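The Wallet Drawer, Sorted

Everyone has the drawer. Mine, in Dellham, held 31 expired cards, two dead wallets and a library pass from a town I left years ago. It jammed every January, when I went looking for tax stuff.

So I asked Bit-na Bang, who sorts other people's small things for a living out of a shopfront in Haworth. Her rule: cards away from wallets, always. Flat with flat. Don't buy anything untill you've emptied the drawer onto a table. All of it. Yes, the gum too.

First hour, slow. Second hour, I was ruthless. Old gift cards, gone. A coin pouch I swore I'd fix, gone. Bang drank her tea and said very little.

"People keep the wallet because of what used to be in it," she told me. Fair enough. I kept one.

The bins matter less than you'd think, though low sides help, you want to see in without digging. Bang likes two compartments and no lids. Lids are where good intentions go to die, she says, and my hall closet agrees.

Small stuff wants a shallow home close to where you drop your keys. The split white bin works hard here, pale cards on one side and the black wallet-like things piled on teh other, with a red bin next door for a yellow-orange pouch. Mine now sits by the front door. Still half full.

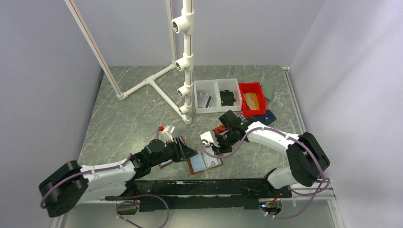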